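SPEAKER NOTES – "The grip that didn't let go"
Tariq Farooqui, Trullis
20 min slot, leave 5 for questions. Mudassar has the clicker.

Opening. Don't read the title out. Say name, say Trullis, say we do dish loading with two-arm robots and this is a talk about a fault we let run too long. If the mic is bad just talk louder, don't fiddle with it like last time.

Ask for hands: who has had a robot report success on something it dropped? Wait. Most hands will go up. OK, ours was the other way around. Reported release, still holding.

Setup, keep it short. Two arms, two multi-finger hands, one drawer dishwasher, cups and plates. Planner is Bugti (ours). Hand controller is Vulto, also ours, older, written by three people who have all moved to other teams. Logging goes to Vivura. That's all the names they need.

The numbers, say slowly:
3,538 cup placements in the period we looked at.
2,633 of those used the new release check.
7 bad releases. All 7 inside the new check. None in the old one.
Pause there. Somebody always does the division in their head, let them. Small rate, and that was how we talked ourselves out of looking at it in August. First one got tagged "operator error". It wasn't. Second one same tag, copy and paste. Own this, I did one of the tags.

What a bad release is. Hand opens on command. Controller sees finger motor current drop, says "released". Bugti believes it and starts the retreat. But one finger is still hooked inside the rim, so the cup goes with the hand. Arm is now moving fast because it thinks it's empty. Empty speed limit is higher than the carrying limit – this is the safety part, don't rush it.

Worst case we had: cup came back out, caught a rack tine, snapped at the handle. Piece went on the floor. Mudassar was standing at the other side, outside the marked line, fine. But if he'd been leaning in to fix the rack, which we all did, it would of been a different talk.

Next slide, leave it up while I talk about the second hand. 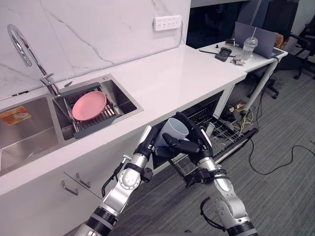
Trullis kitchen bench, 23 March 2026

Point at the hand holding the cup, over the front edge of the drawer. Then point at the other one, fingers up right by the side of the cup. Two hands in a very small space. Now ask them to picture the right hand pulling back at empty speed with a cup still on it. What does the other one do? Answer: whatever it was already doing. The arms shared positions but not "what am I carrying". Each one kept its own idea of that and never checked with the other.

So that's failure two. Failure one is a bad sensor assumption. Failure two is that nothing downstream could catch it.

How we found it. Not clever. Mudassar sat with the Vivura logs and watched wrist force after each release. A cup has weight. If you let go of it the wrist reading should step down. In the 7 it didn't step. The data was there the whole time, we recorded it and never used it. (Slide: the two curves. Good one in blue, bad one in orange. The axis label is wrong, says seconds, should be milliseconds, say so out loud if it isn't fixed.)

Fixes, in the order we did them:
1. Empty speed limit gone for the first part of any retreat. Same day change. Costs cycle time, who cares.
2. Release needs two signals now, finger current and wrist force. If they disagree the arm stops where it is. Doesn't retry.
3. Carry state is shared. If one hand is unsure both arms stop.
4. Nobody reaches into the rack with the arms powered. Was always the rule. Now there's a interlock on the drawer side.

Then 1,000 placements on the bench with the new check, cups only. Zero bad releases, but a lot more stops. Be straight about this. Most stops were false – light cups, the force step is down near the noise. Still open. Don't promise a date, Mudassar will kick me.

If time: the tagging thing. We took "operator error" off the menu. You have to write a sentence now. People complained for a week.

If no time: skip to questions.

Likely questions
– Why not tactile fingertips? Trying it. They get wet. No results yet.
– Plates? Different grasp, pinch on the edge, haven't seen this fault. Haven't looked as hard either.
– Can we have the logs? Ask Mudassar, some yes.
– Did you stop the robot when the cup broke? Yes. Not after the first one though, and we should have.

Thank the organizers. Get the adapter back from the podium.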